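The Arm That Practices Before It Arrives

Provero will sell you a robot arm. Before that, it would very much like to sell you a pretend one.

The pretend one is called Celesby, and it costs $452 a year, a sum that buys you no metal whatsoever. What you get is a program, a login and a desk that exists only on your screen, where a simulated arm can spend its days learning to pick things up. When it has learned enough, you are meant to load the results into the company's actual arm, the Quinlan, and watch it do the same on a desk with coffee rings.

I spent 11 days with Celesby on a laptop that sounded like a hair dryer by the second one. Setup took most of a morning. The installer wanted an update, the update wanted a restart, and the restart wanted to know whether I was enjoying Celesby so far.

Once it runs, it's good fun. You choose a table, choose what goes on it, and tell the arm what you'd like done. The stock library is called Ulska, and it holds 900 household objects, most of them the sort of thing you find when you move a couch. I am told the selection reflects "real customer environments," and having looked behind my own couch, I can't argue.

My standing assignment for the arm was tidying. I'd set out a couple of small items on a bare tabletop, ask for one of them to be lifted, and go make a sandwich. Early attempts had the confidence of a claw machine at a highway rest stop. By the weekend the arm was picking up the easy stuff on most tries and approaching the rest with what I chose to read as humility.

The looks are better than they need to be. Shadows fall where they should, the background goes soft, and there's even a floor, in a shade of green I associate with dental offices. Provero says the lighting can be varied so that the arm doesn't panic when somebody opens the blinds.

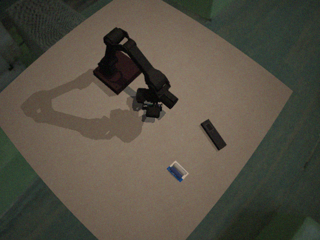
What You Don't Get

A manual, for one. There are videos, narrated by a man who says "simply" before every step that isn't. The search box in the help pages found nothing for "gripper" and a billing article for "drop."

Soft things are also a weak spot. I tried a dish towel and it moved like a floor tile. Liam Daly, who runs product at Provero, told me cloth is coming in November, and didn't say which one.

Then there's the Quinlan itself, which Provero lent me for 2 days. Skills carried over from Celesby worked well on boxy objects and badly on my car keys, which the arm nudged to the edge of the desk and then onto the dog.

Who Should Buy It

If you already own a Quinlan, or your employer does, the subscription is easy to recommend. Mistakes on the screen cost only time, and the dog is safe. Hobbyists should take the free trial first and check that their computer is up to it. Everyone else can tidy the desk by hand, a method that also handles towels.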